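Section 4. Recording your first hand demonstrations

If you've made it through Section 3, your wristbands are paired, your headset camera is calibrated and Plurkel (the recording app) shows three green dots along the top. If one of them is orange, go back and sort that out first. I've tried recording with an orange dot more times than I'd like to admit, and every one of those takes ended up in the trash.

I'm using cloth folding for this section, because that's what I do most with my Drascombe and it's a good way to find out whether your tracking is any good. Everything here works for stacking cups or sorting screws too, you'll just be bored in a different way.

4.1 Before you put the bands on

1. Clear a work surface at least twice as wide as whatever you're folding. Low is fine. I work sitting down with the surface right in front of me, and the robot doesn't mind.

2. Pick a garment that's a different color from the surface. Dark on dark is miserable for the camera, and the learner will have a hard time finding the hems later.

3. Open Plurkel, choose New Task, and type a short name. Keep it plain: "fold shorts" is good, "fold shorts take 2 better light" is going to haunt you when you have 300 of them.

4. Set the take length limit to 40 seconds. You can go longer, but long takes usually mean you hesitated somewhere, and the robot will happily learn to hesitate too.

Note: The Tessier bands are marked L and R on the inside of the strap. If you swap them, the software won't complain. It will record a beautiful session with your hands crossed over.

4.2 Putting the bands on

1. Slide each band on so it sits right at the wrist, marker blocks on the back of your wrist where the camera can get a look at them.

2. Tighten until the band doesn't spin when you shake your hand. Snug, but you should still be able to get a fingertip under it.

3. Run each cable away from your work, out to its own side. Leave yourself some slack – you want to be able to reach the far edge of the surface without feeling a tug.

4. Roll up your sleeves! A cuff that slides down over the blocks will kill tracking halfway through a take.

Caution: Never pull on a cable to free it from under the cloth. Stop the take, lift the cloth and move the cable by hand. The connector is the most delicate part of the whole kit and a new one costs more than the strap it's attached to.

4.3 Recording a take

1. Lay the garment out and put both hands in your lap. Say "start" or tap the foot switch, and wait for the beep.

2. Bring both hands in at a normal pace. Smooth the cloth with one hand and let the other do the gripping and folding. I try to keep one palm flat and holding things down whenever the other hand is moving fabric, which gives the learner a clear idea of who's doing what.

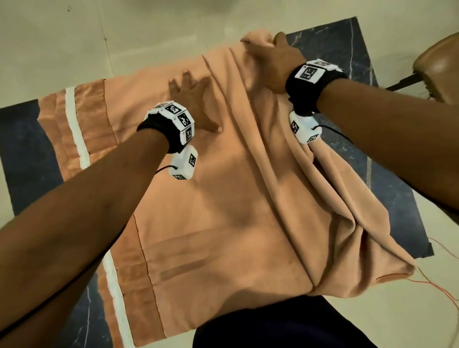

3. Make each fold in one go and let go of the cloth completely before you start the next one. Those little moments when both hands are off the fabric are where Forkley cuts your take into steps, and if you never let go, you'll get one giant step that's no use to anybody.

4. When the garment is folded, return both hands to your lap and say "stop". Wait for the second beep before you move anything else.

5. Shake the garment out, drop it back down a little differently and go again. Turn it, bunch up a corner, shift it over a bit. If you lay it out perfectly every time, the robot will only ever know how to fold perfect shorts.

Note: Fumbles are okay. If you miss a grip and pick it up again naturally, keep the take, since recovering from a bad grip is worth learning. If you stop to scratch your nose, delete it.

4.4 Checking what you've got

After the first 14 takes, stop and look at them before doing any more. Open the session and scrub through with the marker overlay switched on. You're looking for gaps, which show up as gray bars under the timeline. A gap under 2 seconds will usually be filled in for you. Anything longer and I'd toss the take.

If most of your gaps are on the same hand, that band has probably rotated. If they're on both hands at once, look at your lighting, or check whether you've been leaning back so far that your wrists drop out of view (guilty).

Once the session looks clean, tap Send to Forkley and leave the bands on until the upload bar starts moving. If it gives you a pairing error at this point you can fix it on the spot, and you won't have to calibrate all over again. Training settings are in Section 5.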